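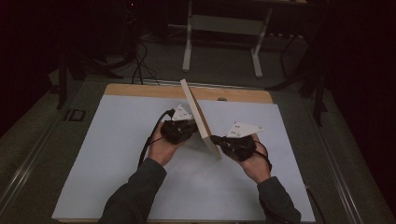
Loosen the left marker and seat it again before you touch anything else, Plirkthorpe said over the phone. I told them I had done that twice. Plirkthorpe said to do it a third time, and to use the small driver.

So I did it a third time. I took off the left glove, laid it on the white sheet, backed out the screw under the triangle, wiped the plate, and put it back. Then I strapped the glove on again, picked up the test panel with both hands, and stood it on its edge where I had been standing it all evening.

"Hold it still," Plirkthorpe said.

I held it still. On their screen, two hours away, my right hand stayed where it was and my left hand slid toward the rail.

"Still going," they said.

"How fast?"

"Same as before. Put it down and rest your arms."

Cell 6 had been like this since Tuesday. The arm was supposed to learn the panel job from it. One of us sat at the table in the gloves and did the job by hand, over and over, and the Mrema software took down where our hands went. It needed 800 good takes before they would let the arm try it. We had fewer than half of those, and everything from the last two shifts had the left hand wandering off through the side of the table.

I had been at Zullen five years, most of them on conveyors. A conveyor that is wrong makes a noise or a smell. I was sent over to the cells because I was careful with cable, and I liked them well enough, but I had not gotten used to a machine that could be wrong all night and sit there quiet with its little red light on.

Plirkthorpe wanted to go back through the calibration. I said fine. They read me the steps and I said each one back to them, the way we were taught. Gloves flat on the sheet. Markers up. Wait. Turn the right one toward you. Wait. The line was bad and I had them on speaker at the end of the table, and twice I had to ask for a number again.

It passed. It had passed every time I ran it.

"Try the panel," they said.

I stood the panel up. My left hand was good for a little while and then it began to slide.

"Huh," Plirkthorpe said.

I heard typing, and then a chair. They said they were going to get coffee and look at the logs from the week before. They would call me at five past. I said all right.

I took both gloves off and sat there. My sleeves were stuck to my arms where the cables had been lying on them. The lights over the aisle were off, as they always are for that cell, because the overheads throw glare on the markers. The only good light was on the sheet.

My mother cleaned offices at night when I was a kid, and when she lost something, an earring or the key to the supply closet, she would not look for it right away. She sat down where she had last had it and looked at the room. I used to get impatient. I wanted to be under the desks. She said under the desks would still be there in a minute.

I looked at the table. The board was where it should be and the sheet was flat on it. I pushed on the board with my palm. I ran a finger down the groove of the right rail and got dust. I checked the bolts on the left one, which came from Zillau with the wrong bolts in the bag and had been put together with ours. They were tight.

Then I got up and walked around the table, and my boot caught the leg of the left stand.

I hadn't kicked it hard. The pole swayed and came back. When I crouched down with the flashlight I saw that one foot of the stand was up against the table leg, with the rubber squeezed flat on that side. I put my hand flat on the tabletop and leaned, the way a person leans when they are holding a panel up, and I watched the foot. The table gave a little. The foot gave with it, and the pole went over by a hair at the top, where the camera was.

I took my hand away. It came back.

I sat on the carpet a minute. When we ran the calibration, the gloves lay on the sheet and there was no weight on the table. Then we would pick up the panel and lean our elbows in, and the camera on that side would tip, and the left hand would go for a walk.

The phone rang. I let Plirkthorpe tell me about the logs first, since they had gone to the trouble. They thought it might be a bad cable on the left glove. They wanted to send one out.

"Did anyone move the stands this week?" I asked.

"Not on our end."

"The floor got cleaned Monday night," I said. "Somebody rolled it out and rolled it back."

I explained about the foot. There was no typing this time. They asked me how far the stand was supposed to be from the table, and I said I didn't know, I had never seen it written down. They looked. It was in the setup sheet, on the page with the drawing of the crate. 90 millimeters clear on both sides.

I moved it. I measured with the steel rule and moved it again, and I put a strip of tape on the carpet at each foot. Then I went around and did the right stand too, which was nearly fine. After that the whole calibration had to be done over because the camera had moved, and we did it, gloves flat, markers up, wait, turn the right one, wait.

"Panel," Plirkthorpe said.

I put the gloves on and pulled the left strap down a notch. I stood the panel on its edge and leaned my weight in like I was tired, which took no acting. I kept my hands where they were. I could hear them breathing on the speaker.

"Left hand's holding," they said. "Keep it there."

I kept it there. My shoulder started to burn.

"Keep it there."

"I am."

"Okay. Put it down."

I put it down. They asked what I wanted to do about the takes from the last two shifts, whether they could be corrected. I said I didn't think so, because everybody leans differently. They said they would mark them bad. Then they asked if I wanted to close the ticket or leave it open for the day crew to look at, and I said leave it open until noon.

After they hung up I wrote the distance on another piece of tape and stuck it to the pole at eye level. I wrote one for the cleaners too, and put it lower down. There was an hour and a half left on the shift. I pulled my chair in, picked up the panel, and started on the first take.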